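Husiro Garment Handling Set, data card

Reading time: 5 min

# Husiro Garment Handling Set

Data card and README for the Husiro set, a collection of teleoperated two-arm episodes on clothing. The set was put together to answer a narrow question: how much of an ordinary laundry chore can a pair of grippers finish without help? Results so far are mixed and are given below.

## Contents

- 182 episodes, each one garment from pick to release
- 25 garments, all worn before use, none ironed
- one head view and one view per wrist
- joint positions, gripper opening and operator pedal state
- a plain-text outcome note for every episode

Episodes were recorded at the Dinthorpe site. The Grulard annotation tool was used for outcome notes and stage boundaries. Garments were supplied by Van Rooij in mixed bags and were not sorted by size or fabric before recording.

## Task

An episode has five stages: pick, spread, fold, square up, release. Not every episode reaches the last stage. An episode that stops early is kept, and the stage at which it stopped is written in `outcome.txt`.

Spreading takes up most of the operator's time. The two grippers have to hold the garment at points far enough apart to pull it out across the table, and a crumpled garment seldom offers two such points at once. Operators were told to regrasp as often as they liked. Regrasps are marked as separate events, so they can be filtered out or counted.
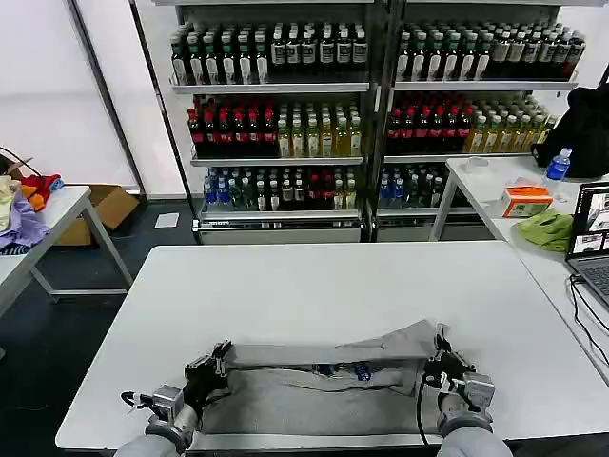

Source: Husiro set, head view, Dinthorpe. Reuse under the terms in LICENCE.txt.

A grey garment held at both ends, as in the still, would be labelled `spread`, whether or not creases remain. The label refers to how the cloth is held and says nothing about how flat it is. In this still the cloth is higher on the right, where the gripper lifts it, and a darker fold runs along the middle. Flatness has its own field, `flat_score`, filled in by hand after the episode. Users who train on the stage label alone should expect a policy that is content with wrinkled cloth.

## Can it fold laundry yet?

Under teleoperation, mostly. Without an operator, in part.

A baseline policy was trained on the full set and run for 50 trials on garments it had already met. It picked up a garment in nearly all of them. Spreading was less reliable, and most failed trials ended there. The usual fault was a second grasp that closed on two layers of cloth instead of one, after which the garment could not be opened out. The policy did not notice the error and went on to the fold.

On garments it had not met, picking held up and folding did not. Thin knitted fabric was worst. Sleeves were often left under the body.

Speed is a separate matter. Even the good trials were slower than a person doing the same job with half their attention. We would not describe the baseline as useful in a home or in a laundry. It may be useful as a starting point for work on the spread stage.

## Known problems

- Lighting was not controlled. Daylight episodes vary in exposure, and the Saturday sessions are noticeably darker towards the end.
- The background was not cleared between sessions. Shelving, side tables and other items come into the head view. Crop or mask if your model is sensitive to this.
- Cable position differs between episodes and sometimes hides the table edge.
- `flat_score` was given by two annotators with different ideas of flat. Scores from the first batch run high.
- Dark garments are under-represented.
- Pedal state is missing for the March batch. The field is present but filled with zeros.

## Splits

Splits are made by garment and not by episode, so no garment turns up in both training and test. Please keep them as they are if you report numbers. The file `splits_old.txt` is kept for people who started with the first release and should not be used for anything new.

## Format

One folder per episode. Video is stored separately from the robot state and the two are matched by timestamp. Wrist video starts slightly later than the head view; the offset is in `meta.json` and has to be applied before use. The loader in `tools/` does this by default.

## Not covered

Sorting by colour, socks, bedding, hanging, anything to do with a washing machine. Buttons and zips were left as they came.

---

Contact: data desk, Husiro project, Dinthorpe | © Husiro | Back to top

This site uses cookies to remember your download settings. Accept | Manage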